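# Serholm Recalls Prorkevari Heated Blankets Over Faulty Controllers

Bedding maker Serholm is recalling its Prorkevari heated blanket after customers reported that the hand controller kept running past its shutoff time.

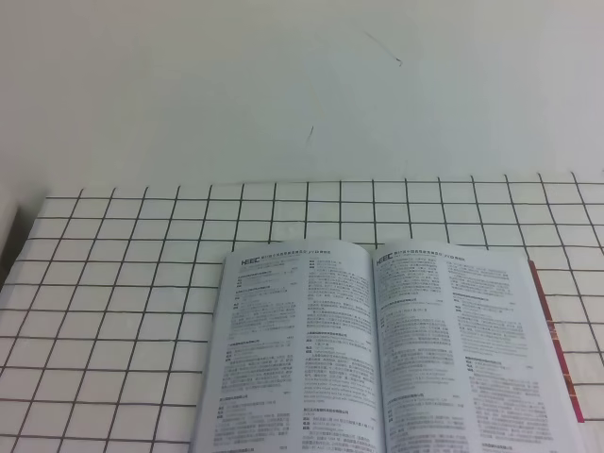
The recall covers the twin and queen sizes sold since January through the Zaki home stores and the company's own website. The king size uses a different controller and is not affected.

Serholm said it has received 40 complaints, 2 of them involving scorched sheets. No injuries have been reported.

Owners should unplug the blanket and stop using it. The model number is printed on the tag near the cord — blankets ending in J5 are part of the recall. Customers can choose a new controller or a full refund of $100, and a receipt is not required. Refunds should arrive within five weeks.

The Jaden mattress pad, sold in the same stores, has its own controller and stays on sale. Zaki stores will take back recalled blankets at the service desk until 8 p.m. daily.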